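How Do You Pick a Hand for a Robot?

Hold up your hand and wiggle it. Congratulations, you have just shown off one of the best gripping machines on the planet, and you probably used it this morning to pick your nose.

Robots don't get a free hand when they are born. Somebody has to choose one for them, and there are a lot to choose from. The part of a robot that grabs things is called a gripper. Finding out which gripper is good at which job takes a lot of testing, and a lot of testing means picking up the same block until you never want to see a block again.

Three ways to grab

The simplest kind of gripper has two fingers that move toward each other and squeeze. Try it with your thumb and one finger. You can lift a pencil, a cookie or a sock. Now try to lift a basketball that way. See you in an hour.

Another kind uses suction. It has a rubber cup, like the one on the end of a toy dart, and a pump that sucks the air out from under it. Suction cups love anything flat and smooth, such as a box or a window. They do not love sweaters. Air leaks in through all the little holes, and the sweater stays where it is, looking smug.

The third kind is soft. Its fingers are made of stretchy stuff and curl up when air is pumped into them. Soft fingers are gentle with strawberries and eggs. They are also a bit floppy, so don't ask one to pull a nail out of a board.

What happens in a gripper test

Régis Mallet tests grippers at a workshop called Luvemura. On a good day he watches a robot arm move blocks. On a bad day he watches a robot arm move blocks and then crawls under the table to find one.

"Everybody wants to start with something hard, like tying shoes," he says. "I start with a cube. If it can't do a cube, your shoes are not safe."

A test has rules, the way a game does. Every gripper gets the same blocks and the same table, and it gets 40 tries. If one gripper had fresh, grippy blocks and another had blocks covered in peanut butter, you wouldn't learn much about grippers. (You would learn something about peanut butter.)

For each try, Régis writes down one of these:

Got it. The block was picked up and put in the right place.

Dropped it. The block was picked up and then went somewhere more interesting.

Missed. The fingers closed on air. Robots don't blush, so you have to do it for them.

Knocked it. A finger bumped the block before grabbing it. This happens more than you'd think. A robot finger has a thickness, and if two blocks are close together, it may not fit in the gap.

One gripper he tried, the Skerent, scored 30 out of 40 the first time. Then he turned every block so a corner faced the fingers, and things went downhill. Squeeze a cube by its flat sides and it stays put. Squeeze it by its corners and it spins, or pops out like a wet bar of soap.

Where do you put the eyes?

Grippers can't see. For that you need a camera, and people who build robots will argue about where it should go for as long as you let them.

You can put the camera on a stand beside the table. Then it sees everything at once, until the arm swings in front of it. It's like trying to watch TV when your brother is standing there.

You can also put a small camera on the robot's wrist. Wherever the hand goes, the eye goes too. As the hand gets closer to a block, the block looks bigger, and the computer can fix small mistakes on the way down. The trouble is that the robot's own fingers are always in view, and sometimes they hide the very thing it is looking for.

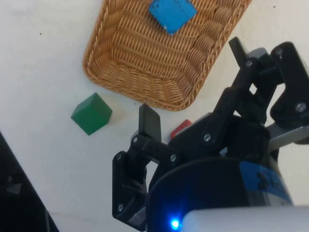 Remo Ferraro, who works on the camera side of things, likes to use both kinds together. When the wrist camera loses a block behind a finger, the one on the stand may still see it. Of course, now the computer has two pictures to look at and has to work out that they show the same block. Remo once spent most of September on that. He says it was fun. We'll take his word for it.

Try it yourself

You'll need a pair of kitchen tongs, a few toy blocks, a bowl and an empty cardboard tube.

Put the blocks on a table and use the tongs to move them into the bowl, one at a time. Keep score using the list above. Then turn the blocks so the corners point at you and do it again.

Next, close one eye and look through the tube with the other. Now you have a camera and a gripper, and the camera isn't very good. Have another go.

Last of all, ask a grown-up to do it. Write down their score too, in pen.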